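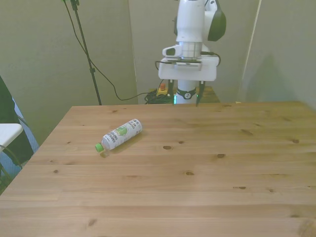 FAMILY & WELLBEING | OPINION

Let children be bored, and sit near them while they are

By Delia Núñez
2023-05-20

My grandson came to stay with me for nine days in March while his parents moved house, and on the second afternoon he lay down on my kitchen floor and announced that he was so bored he thought he might be sick. He is seven. I had a drawer full of markers, two jigsaw puzzles, a backyard with a perfectly good tree in it, and a grandmother's bottomless urge to fix things, and I will admit that my hand was already on the drawer.

I didn't open it. I said, "Oh, that's a horrible feeling, isn't it," and I went on peeling potatoes. He groaned for a good while longer. Then he rolled under the table, where he stayed until supper, running what I later learned was a hospital for forks.

I've been thinking about that afternoon ever since, and I want to make a case here that boredom is one of the first hard feelings a child can practice on, and that we grown-ups have become far too quick to take it away.

I say this as someone who took it away for years. When my own two were small I kept a canvas bag by the front door packed for every possible wait — the dentist, the bank, the long line at the pharmacy — and I was proud of that bag. Other mothers complimented me on it. My children were never whiny in public, and I thought that meant they were patient. Then my daughter got to middle school and had to sit through an assembly with nothing in her hands, and she came home furious and close to tears, and couldn't tell me what had been wrong. She had no word for it. I'd never let her have the feeling long enough to need one.

I think we treat boredom as a sort of service failure. The child reports it and the adult is supposed to come running. And I understand why, because a bored child is loud and droopy and tends to be bored at the exact moment you are trying to talk to the insurance company. But if you listen to what is underneath "I'm bored," there is often something else that the child can't get hold of yet. Sometimes it's tiredness. Sometimes it's missing somebody. With my grandson, I'm fairly sure, it was the house. His bedroom was in boxes and he had been told, very cheerfully and many times, how exciting it all was.

He brought it up himself, by the way, though it took until the fourth day. We were both sitting on the back step doing nothing whatsoever, and he asked whether the people who bought the old house would be allowed to use his hook, meaning the hook by the door where he hangs his coat. I don't believe he would have gotten to the hook if I'd had him gluing macaroni.

My neighbor Hilkka Seppälä taught kindergarten for most of her working life, and we have gone around and around on this over coffee. She agrees with me about half the time, which is a good rate for Hilkka. Her worry is that people will hear "let them be bored" and take it to mean "leave them alone," and that some children are left alone quite enough already. A child who is sad or frightened and gets told to go find something to do learns only that you aren't available. She's right, and it is the reason I put the second half in my headline.

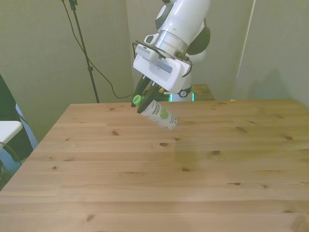
So the sitting near matters a great deal. I don't mean hovering, and I certainly don't mean narrating. I mean being in the same room, doing some dull job of your own, with your face turned more or less in the child's direction. Folding towels is excellent. So is shelling peas, if anybody still shells peas. A phone is not so good, I'm sorry to say, and I include myself in that, since a child can tell the difference between a person who is quiet and a person who is elsewhere.

And then, when the complaint comes, you can give it a little company. "It's dragging, isn't it." "You sound fed up." You don't have to get the word exactly right. My grandson has corrected me more than once ("I'm not fed up, I'm stuck") and I was delighted, because a child who can tell you that stuck is different from fed up is doing some rather fine work for a person of seven. Nobody had to hold a lesson or put a chart of faces on the refrigerator, though I have nothing against the charts.

A younger father at our library group, Harsh Garg, put the other side to me very fairly a few weeks ago. He has three under six, he and his wife both work shifts, and he told me that if he let all of them be bored at once somebody would end up on the roof. He uses a tablet from the minute he starts cooking to the minute the rice is done, and he wanted to know whether I was going to scold him for it. I was not! I raised two, not three, and I had my mother down the street. I would never ask a tired parent to add one more noble thing to the evening. What I said to him was that he might try ten minutes, on a day off, with one child, and see. Ten minutes is nothing. It's also very long, as you'll remember if you have ever been six.

He did try it, with the middle one. He told me she complained for most of it and then asked him if he ever got lonely at work. He didn't quite know what to say to that, so he told her yes, sometimes, on nights, and she patted him on the arm and went off to find her sister. I have been carrying that around with me like a stone in a coat pocket.

I do want to be careful here. I'm a retired school secretary with opinions, and there are children for whom empty time is truly hard in a way that potatoes and patience will not help. If a child seems flat for weeks, or stops wanting the things he used to love, or can't settle to sleep, please don't write it off as boredom because of something you read by me. Talk to the teacher, talk to your doctor. I knew a boy at my old school whose teachers called him bored for a whole winter when he was very unhappy indeed, and I was one of the people who walked past him in the hallway.

But for the ordinary kind, the rainy afternoon kind, I would ask you to wait a little before you reach for the drawer. Grumbling isn't an emergency. Children have so few chances to find out that a bad feeling has a middle and an end, and this one comes along free of charge several times a week.

He's coming back in the summer, and his mother asked if she should pack some activities. I told her to send his swimsuit and the blue sweater. The forks have been asking after him.

More in Family & Wellbeing

When your teenager only talks in the car — Eylül Yüksel
A letter to the new stepfather — Elango Nambiar
Saying sorry to a four-year-old
What I learned from 266 bedtime stories
Readers write: the toys we couldn't throw away
Should grandparents get a vote?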